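Legal Careers Board > Training Contracts and Qualifying Work > Paralegal to solicitor: can I count my two jobs?

magpie_lane
Hi everyone! Long-time reader, first post. I've been a paralegal at Trendard for a bit over a year now (housing and a little private client) and before that I did 9 months at a law clinic attached to my university. I passed the first set of exams in February and I'm so excited to finally be looking at the work experience side properly.

My question is whether people have had luck getting older placements signed off. The clinic supervisor who oversaw me, Blandine Lefèvre, has moved on, but she's still practicing and she's on my contacts list. My current boss is happy to sign for the Trendard time. Do I go to Blandine directly, or to the clinic? And does anyone regret going down this road instead of holding out for a formal training contract? I keep going back and forth.

tolliver88
Congratulations on the exams! That first set is a beast.

For the clinic time, I'd go to the clinic first. They should know who has authority to confirm it now. If they have nobody suitable, then contact your old supervisor and ask whether she's willing. Mine had left too and she was lovely about it, but she wanted to see my work diary before she put her name to anything. Do you have one?

magpie_lane
Sort of? I have a notebook with dates and client initials, and a folder of attendance notes I was allowed to keep with the names taken out. It's not pretty.

tolliver88
That's way more than I had. Type it up by skill, with one or two pieces of work under each. "Drafted letter before action, disrepair, supervisor amended paragraph on quantum" is the level of detail mine liked.

Ostell_refugee
I'm going to be the grumpy one. I did the pieced-together route, qualified, and then spent ages explaining myself in interviews. Some firms still look at a row of short placements and see somebody who couldn't get a training contract. Unfair, yes. If Trendard offers formal contracts at all, I'd ask them about that before you spend your evenings on paperwork.

magpie_lane
They do offer them, but only 3 a year and last time there were 295 applications. I applied and got to the second interview, which I was really proud of!

Ostell_refugee
Second interview out of 295 is excellent. Apply again. You're a known quantity now.

quillandcoffee
Can't she do both? I don't see why it has to be a choice. Get the time signed off, and apply anyway. If the contract comes through, great, and if it doesn't you haven't lost a year.

I went through on four placements and I LOVED it. I saw family, crime, a bit of immigration, and then a council legal department where I got more advocacy prep in a few months than my friends at big firms had in two years. I would never have picked crime from a brochure and now it's my whole job. I still get a little buzz walking into court with my files.

Ostell_refugee
Glad it worked for you, but you're in crime, where they are desperate for people. Try it in commercial property.

quillandcoffee
My flatmate did it in commercial property :) Her firm cared about her references and whether she could read a lease. She started at Skjelbred as a document clerk and they moved her up twice.

Ostell_refugee
Fine, one for you. I still say the smaller firms are more open to it than the big ones, and people should know that going in.

quillandcoffee
That I agree with.

hobnail
Hello all, I'm on the other side of the desk so I thought I'd chip in. I supervise at a high street firm (wills, probate, some elderly client work) and I've confirmed time for two of our paralegals. A few things that made it easy for me, in no particular order.

They came to me early. One of them booked a half hour every month and brought her diary, and by the end I was simply agreeing with things I'd already read. The other turned up with everything in a single lump and I had to go back through old files to satisfy myself. Both were very good, but I know which I'd choose to do again!

They didn't inflate. If you sat in on a client meeting and took the note, write that. I was in the room, I remember who did the talking.

They wrote down what went wrong too. One had an entry where she'd missed that a witness to a will was married to a beneficiary, and what she did when she spotted it. Best entry in the whole diary. I still use it when I'm training new starters (with her blessing).
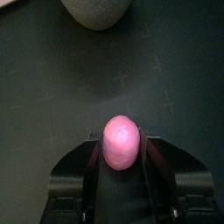 Pink, egg-shaped and held upright.

Anyway, on the original question about the old supervisor: write to her properly. Say what period you mean, attach the typed-up record, and give her a date you'd like it back by. Lawyers respond to deadlines. We moan about them but we respond.

magpie_lane
This is so helpful, thank you! Can I ask, would you have been put off by somebody asking a good while after they'd left?

hobnail
Not at all, provided there was something written at the time. I'd be uneasy doing it from memory alone. I have enough trouble remembering last month.

tolliver88
Seconding the monthly meeting. I did mine over a sandwich in the park across from the office, and it turned into the nicest part of the job. You get to hear how they'd have handled it, what the other side was up to, all the stuff that never makes it into the file.

Flekereo_fan
Jumping in with a question of my own if that's OK. I work in-house (no private practice at all) and my supervisor thinks my time should count but HR has never heard of it. Has anyone here done the whole lot in-house?

quillandcoffee
Yes, a guy on my exam course did. The biggest hurdle was finding someone eligible to sign, as his line manager wasn't a solicitor. The general counsel did it in the end, after going through his work with him and talking to the manager. Check the current rules on the regulator's site before you rely on any of us, mind you. They have a guidance page for people doing the confirming as well, and it would be worth printing for HR.

Flekereo_fan
Amazing, I'll print it and leave it on her chair.

Ostell_refugee
Leave it on her chair AND email it. Paper trail. You're going to be a lawyer.

rbaudry
Late-ish joiner, Rosine Baudry here, I run the evening study group some of you come to. I wanted to push back a little on the idea that interviewers hold the mixed route against you. What I see with my group is that they struggle when they can't tell the story of it. "I was here, then I was there" is a timetable. "I started in housing, got hooked on possession defenses and went looking for more of it" gives the interviewer something to ask about. Magpie, from your first post you clearly have that with housing. Use it!

Ostell_refugee
Rosine, with respect, I told a very good story and still got the raised eyebrow. More than once.

rbaudry
I believe you. I've met a few of those eyebrows. I just wouldn't want anyone reading this to drop a good plan over it.

magpie_lane
OK, so the plan as it stands:

Email the clinic tonight and ask who can confirm. Write to Blandine at the same time so it isn't a surprise. Type up the notebook by skill. Ask my boss for a monthly catch-up, starting now. Reapply for the Trendard contract when it opens.

Does anyone have a view on how long each diary entry should be? I've done a test one and it's a page and a half, which seems a lot when I have 20 of them to get through.

hobnail
Too long, I'm afraid. Half a page, tops. What was the matter, what did you do, what did you learn, who checked it. If I want more I'll ask.

tolliver88
Mine were shorter still, more like a paragraph. Nobody complained.

quillandcoffee
I wrote long ones and I'm glad! I reread them before every interview. But maybe keep the long version for yourself and hand over the short one.

magpie_lane
Oh, I like that. Long for me, short for them. I did the attendance note on a disrepair case last winter where the client cried with relief when the repairs order came through – I want to keep all of that one.

quillandcoffee
Keep it forever. Just watch the confidentiality, even in your own copy. Initials can be enough to identify someone in a small town.

hobnail
Very good point, and check your firm's policy before you take anything home at all. Some are strict even about redacted notes.

magpie_lane
Will do, I'll ask before I type up another word. Quick update as well: the clinic replied already! The new director can confirm my time if Blandine sends her comments on the record, so I need them both, but they both sound willing. I did a small dance in the kitchen.

tolliver88
Brilliant!! Come back and tell us how the reapplication goes.

Ostell_refugee
Good news. And do put the second interview in your cover letter. They'll have it on file but remind them anyway.

Flekereo_fan
HR has read the printout. She wants a meeting at 4 pm with me and the general counsel. Is that good?

quillandcoffee
That's good! Bring your diary.

Flekereo_fan
I don't have a diary.

hobnail
Then start with this week's work and go backward through your sent emails. You'll be surprised how much is in there.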